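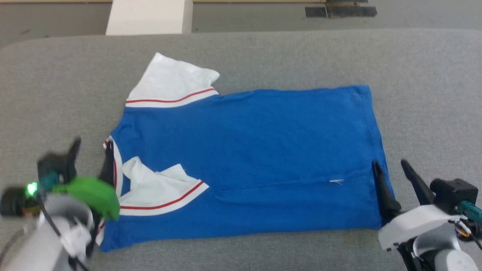
Iltateo Folding Floor: README and data card

Iltateo is a set of recordings of two robot arms folding clothes at the Tạ laundry in Penamholm, together with a good deal of written material from the people who fold clothes there by hand and who now share the job with the arms. We wanted to keep the two things in one package, even though it makes the download a bit unwieldy, as the notes from the folding room explain half of what is going on in the recordings. Take the blue T-shirt with the white sleeves: one sleeve is already turned in over the body, the other still sticks out, and the right gripper has a finger down on the lower corner to pin the cloth while the left one works near the collar. The folders have a name for that, "parking the corner," and they were doing it with the heel of the hand long before Forix put an arm in the building. You will find the phrase all over the labels.

Version

This is the second release, put out on December 18, 2024. The first one went around inside Forix and the laundry only, and if you happen to have a copy of it, please throw it away and use this one. The episode names changed and the old split files will not line up.

What is in the package

episodes/ holds 2192 folding episodes. Each one starts with a garment on the table and ends when the operator or the program calls it done or gives up. Giving up is common in the early ones and we left all of those in.

garments.csv lists the 123 garments that were used, with type, main color, fabric where the care label could still be read, and a free-text column called "temper." That last column was filled in by the folding crew and it is worth reading slowly. Entries run from "behaves" to "slippery, wants to go home" to a long paragraph on one particular fleece.

floor_notes/ holds the written notes from the folding room, typed up from paper and lightly cleaned. Names were taken out, and so were two or three remarks that would have told you who was speaking anyway.

splits/ has the train and test lists. Garments never appear in both. We know that makes the test numbers look worse.

tools/ has a small viewer and a script that checks your download. Run the script first, please. It takes a few minutes and it will save you an evening.

Each episode folder contains video from the head camera and from the wrist cameras, the joint positions of both arms, the gripper openings, a short label file, and sometimes a comment. The comment is missing more often than we would like.

How the recordings were made

The folding table has a gray felt cover, which the crew picked. Forix had brought a smooth white top and shirts slid around on it like fish on a plate. The folders asked for felt (they have it on their own tables), it was changed over a lunch break, and a whole family of failures more or less went away. We mention it partly to be fair about where the idea came from, and partly so that you don't assume a policy trained on these episodes will be happy on a bare tabletop. It won't.

Some episodes were driven by hand by a person guiding both arms, and some were run by the program with a person standing by to step in. The label file says which. Where somebody stepped in, there is a time stamp for the takeover and another for handing back. If you only want clean demonstrations, filter on mode = guided and result = folded, and you will still have plenty to work with.

All operators came from the folding crew. There are 12 people on it, and nine of them learned to guide the arms. The other three were asked, said no thank you, and kept on folding by hand, and that was the end of it as far as the laundry was concerned. Their remarks are in floor_notes/ along with everybody else's.

What changed for the people in the room

This part is longer than is usual for a data card, and you can skip to "Known problems" if you're in a hurry. We hope you won't.

Before the arms came, folding at Tạ was done in pairs, facing each other across a long table, and people talked all day. Much of the worry in the early notes is about the talking. Somebody guiding the arms has to watch the cloth closely and can't chat much, and the person who used to stand opposite was left folding alone. By August the crew had worked out their own arrangement: the guiding station was pulled in closer to the hand tables, and people trade places after every cart. The trading was never in the Forix plan. It does mean that the operator changes often within one day's recordings, so please use the operator_slot field and don't assume that a day equals a person.

Wrists and shoulders come up a lot. Several folders wrote that they were glad to hand over the T-shirts, which are light but endless, and that a turn at the guiding station was a rest. Others found it tiring in a new way, mostly in the eyes and neck. The chair was replaced once and the screen was raised twice. We have no medical measurements of any kind and you shouldn't read the notes as if we did.

Pay was the big question, of course. The laundry and the crew agreed in writing that nobody's hours would be cut during the project, and that guiding would be paid at a higher rate than folding, including while learning. The agreement runs as long as recording does. What comes after it is still being talked over, and we would be misleading you if we made it sound settled. Some of the notes are anxious about exactly this, and a few are angry. We asked whether the crew wanted those held back and they told us to leave them in.

The arms are slower than any of the folders. They are also quite fussy about how a garment is laid down in the first place, so there is now a small job that didn't exist before, shaking things out and laying them flat with the neck to the left. It fell at first to whoever was newest, which caused some bad feeling, and it has since been written into the rotation like everything else.

Labels

The steps in the label files follow the words used on the floor: lay, smooth, park, sleeve in, sleeve over, half, half again, pat, stack. "Sleeve in" and "sleeve over" look like the same thing to an outsider and they are not. In is when the sleeve crosses onto the body; over is the second turn that tucks the cuff back. If your work doesn't need the difference, merge them. "Pat" has no effect on the fold that we could find, but everybody does it.

Two people labeled each test episode and talked through any disagreement. Training episodes were labeled once.

Known problems

Fast arm movements blur in the head camera, mostly at the fingers. Use the joint data if you need exact timing.

Lint and loose thread collect on the clothes and on the felt. We didn't clean the table between episodes, and a small detector one of us tried got very attached to the threads.

Dark garments are thin on the ground. The table cover and a charcoal sweatshirt are hard to tell apart in the head camera, and most of those episodes ended badly.

There are no fitted sheets. We tried.

Contact forces were not recorded, so how hard a finger presses on a parked corner can't be read from the data.

Using it

You may use the recordings for research and teaching. For anything sold, write to Forix first. The floor notes come with one extra condition from the crew: if you quote a note, quote the whole note. They are mostly short.

Please don't use the episodes to time or rank the operators. The slots are shuffled between recording days to make that hard, and the people who sat in the chair agreed to be recorded on that understanding.

Corrections are very welcome, above all to garments.csv, where we suspect a few cotton shirts are really blends. Send the garment number along with what you saw, and the fix will go into the next release.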